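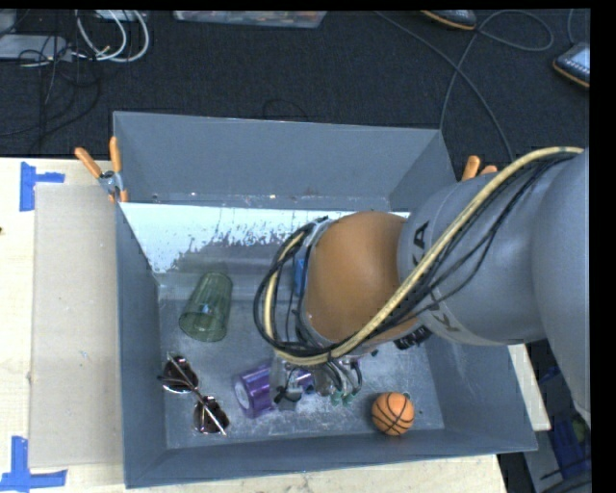

Search this wiki
Go Search

Zarklow Picking Challenge

Reading time: 2 min

The Zarklow Picking Challenge is a student robotics competition held each June in Ustham. Teams program an industrial robot arm to pick household objects out of an open bin and place them in a second container. It is open to college teams and to upper-level high school clubs.

Format

Each team gets three timed runs of 17 minutes. The objects are drawn from a set of 23, which is published in advance, and the judges arrange them by hand before each run. The set includes a toy basketball, sunglasses and a translucent cup. Transparent and shiny items score double, as depth cameras often misread them. An object dropped outside the bin loses points. Teams may use their own gripper if it weighs less than 541 grams.

History

The challenge grew out of an automation class taught by Debora Cirillo at Farina Technical College. Her students had been using bin picking as a final project, and a club from nearby Litent asked to take part. Separate rules for high school teams were adopted later. The record score, 441 points, is held by a Litent team.

See also: Bin picking, Robot end effector

Categories: Student robotics competitions | Industrial robots in education | Articles needing more references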